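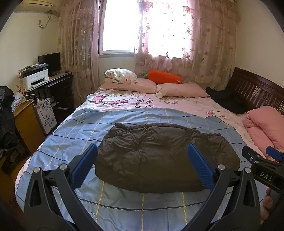 How to find and fix a drifting jaw reading on a hand-held gripper

If you have landed on this page, I'm guessing your hand-held gripper feels perfectly fine in the hand, closes with a nice even squeeze, and yet the robot that learned from your recordings keeps dropping things. Ours did it with sleeves first. The arm would come down over a jacket, close almost all the way, lift, and come up with nothing, and then carry that nothing very carefully across to the other side of the bed and let go of it. We spent far too long blaming the arm, and then the training, and then (I am sorry to say) each other.

The fault was in the gripper we had been recording with. A pivot screw had worked itself a little loose, the finger had started to sag on its joint, and the number the gripper wrote down for "closed" had crept away from where it should have been. By the time Kalevi Tikkanen spotted it we had 276 recordings with a wrong jaw width in them. I'll go through how we check for it now, how we put it right, and what you can do about the recordings you've already made. Give yourself an afternoon and a pot of tea.

What you'll need

A screwdriver or key that fits your pivot screws properly. The mild sort of thread glue, the kind you can undo again by hand. A thin strip of paper. A paint pen. Whatever program you use to watch the readings come in – ours is Stomance, and the menu names I give are from that, but anything that shows the raw jaw number will do.

Step 1. Stop recording

I know. Everyone wants to finish the batch first. We finished the batch first, and that is how a few dozen bad recordings became 276. If you have any doubt about the jaw, put the gripper down and tell whoever is on the second one to put theirs down as well.

Step 2. Read the closed number

Open the live view in Stomance and close the jaws gently until the pads meet. Don't squeeze. Write the number down, open the jaws fully, and do it again, and carry on until you have a decent little column of them. On our gripper the closed number ought to be 2,845, as set when it was built. We were getting 2,637, and getting it very steadily, which fooled us for ages. I had always imagined a fault like this would make the reading jump about. Ours sat there as calm as you like, being wrong.

Your own numbers will be different from ours, so please don't copy them. If you never wrote down the closed number when the gripper was new, look at your oldest recording and find a moment where the pads are touching.

Step 3. The paper test

Close the jaws on the strip of paper and pull it out slowly. It should drag evenly along the whole pad. Now turn it and try it near the tips only, then near the base only. A sagging finger will grip at one end and let the paper slide at the other. On ours you could see daylight between the pads at the tips, up to 2 mm of it, once we knew to look.

Step 4. Rock the fingers

Hold the body of the gripper firmly and push each finger towards you and away from you, across the direction it normally moves. There should be hardly any play. Do both sides, even if the first one you try turns out to be the bad one, and then do the other gripper too if you work in pairs. Soft goods are harder on the joints than you'd think. A blanket weighs very little until you have it pinched by one corner with the rest of it trapped under itself, and then you are hauling sideways on a joint that was only meant to open and shut. 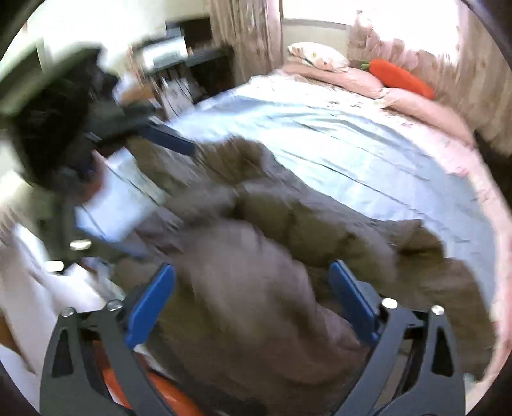 Jaws spread wide over the brown blanket, second gripper blurred at the left.

Step 5. Refit the screws

Take out one pivot screw at a time. If you take them all out together the linkage will fold up in your lap, and getting it back is a job for two people and a lot of patience. Wipe the thread clean, put on a very small dab of glue, and turn the screw back in until the finger just begins to feel stiff. Then back it off by the smallest amount you can manage and work the jaw a few times. It should move freely and not rock.

Do the matching screw on the other side the same way. Leave the lot overnight. When it has set, put a thin line of paint across each screw head and on to the bar beside it, so that if the screw ever turns the line will break and you'll see it at a glance.

Step 6. Set the closed number again

Go to Device, then Jaw, then Zero. Close the pads on nothing, press Set, open fully, press Set again. Then repeat Step 2 from the beginning. I would not skip this even if the finger feels lovely.

Step 7. Sort out the old recordings

Go back through them by date and look at the closed number in each. You are hoping to find a day when it was still right. Everything before that is safe. For the rest you have a choice. If the error is the same all the way through a recording, you can shift the readings and keep it, and we kept most of ours that way. If it wanders, throw the recording out. Sekar Wuisan was all for saving every last one, and we did try, but the mended wandering ones made the Cullico arm close early on thick folds and we took them out again.

A word on safety

Before you run the arm on corrected data, run it slowly, with the force limit turned down and your hand on the stop button. An arm which believes its jaw is still open will go on closing. We had ours set to push harder when it felt no grip, which was a sensible idea on the day we thought of it, and it bent a pad mount on a coat zip. Keep fingers well out of the way, and don't lean over the bed to straighten the covers while it is live.

We now do Steps 2 and 3 every morning before the first recording, and once more after lunch.

Comments (4)

pinchpoint_ed
The paint line trick is great, thank you. Found two broken lines in the first week and I would have sworn those screws were tight.

Marja
Does the drift always go the same direction? Mine reads higher than it used to, not lower.

Author
Hello Marja! No, it depends which way round your sensor sits. Go by the paper test first and worry about the sign afterwards.

tobyw
We had the same symptom but it was a pad peeling off at the bottom. Worth a look before you take any screws out.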